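### 4.2 Telling a closed gripper from a full one

Tenden decides whether it is holding anything by looking at its own fingertips, a job we had assumed would be easy. The classifier takes one wrist view after each close command and returns *held* or *empty*. We collected 1138 such views in February and labeled them by hand. Vendula Šimek and Laimutė Eglītis labeled separately and disagreed on 37, mostly thin items seen edge-on. Those were dropped, which flatters every method in Table 2 equally. 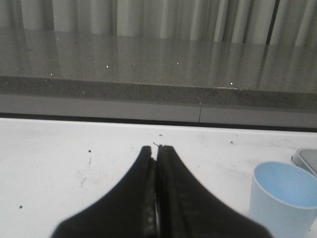 **Figure 4.** Wrist view after a close command, labeled *empty*. The fingers meet with no object between them.

False *held* calls are the expensive kind, as the arm will then carry nothing to the bin with great care and report success. The Kemppainen baseline thresholds the dark area near the tips and has no opinion on small things. Ours compares the tip region with a stored view of the closed fingers, so anything that sticks out counts as evidence. That includes the short strand, like a thread or hair, rising over the fingertips in Figure 4 – hardly a grasp by any useful standard. We therefore ignore differences less than 2 pixels wide, and accept that Tenden will never be trusted with sewing.

The mask stops at the fingers. An earlier version used the whole view and learned the furniture, then fell apart when we moved the arm to the Lellarport bench. Cropping fixed most of this, and shortened training to 90 minutes.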